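Duldale Open Day: The Simulation Bench
Gallery, 2021-03-03

The Duldale site opened its simulation room to visitors for one afternoon. The program covered tabletop manipulation with a single seven-joint arm, run entirely in a rendered room and shown on the wall display. Visitors could switch between viewpoints while the operators talked through the setup.
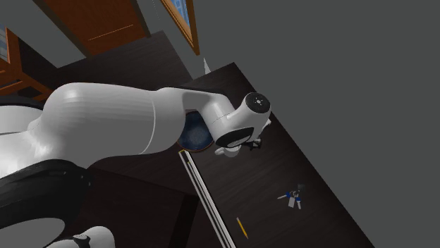
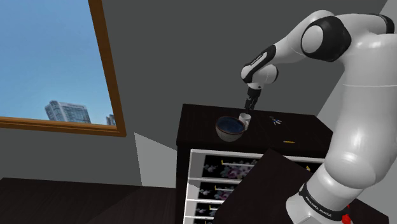
Two simulated views of the arm at the dark wood furniture, with keys and something yellow and pencil-like among the items laid out. In the second, the gripper hangs just above a small white cup.

The demonstration was organized in blocks of 12 episodes. At the start of each episode the room is reset and the small items are placed again within set limits. The furniture stays where it is. The operator selects a target, the controller plans a path to a point above it, and the fingers close on a force threshold. An episode ends on a successful lift, on a collision with the furniture, or after 32 seconds of simulated time.

Software

The room and its contents are loaded from a scene library maintained at Tullell. Each item in the library has a visual mesh and a separate, simpler collision mesh. Several visitors asked why the two differ. Contact is computed on the collision mesh, and a detailed shape slows the solver without much gain in grasp quality. Thin-walled items need more care: a cup modeled as a solid block cannot be gripped by the rim, so its collision mesh is split into wall segments.

The library held 854 items on the day. Textures are assigned separately from geometry, which allows the same piece of furniture to appear in several finishes. Friction values are stored per item and can be varied between episodes. The Diekmann planner handles arm motion. It was run with default settings except for joint speed, which was reduced so that people at the back could follow the approach.

Viewpoints

The display offered 9 camera positions, some fixed in the room and some placed at random inside a permitted volume. Random positions can be tilted well away from level. They are kept in the set on purpose, as a perception model trained only on level views tends to lose small objects once the camera is rolled. The arm often covers part of the work surface in these views. Object labels are still written for anything partly hidden, along with the visible fraction.

Questions from the floor

Transfer to hardware came up in both sessions. The current procedure is to run a policy in simulation first, then on the physical bench at reduced speed. Gains are adjusted once per bench and logged. Grasps on flat items such as keys carry over less well than grasps on cups and bowls, mainly on account of fingertip compliance, which is modeled as rigid at present. A soft-contact version is being tested.

A second group asked about compute. The demonstration ran on one workstation under the desk. Batch jobs go to the Usell cluster overnight, and the results are read back as plain log files the next morning.

Handouts from the afternoon, including the episode settings and the reset limits, can be requested at the front desk. The next open day is planned for June, with the physical bench included if the guarding has been signed off. Places for the bench session will be limited and must be booked in advance. Closed shoes are required in that room.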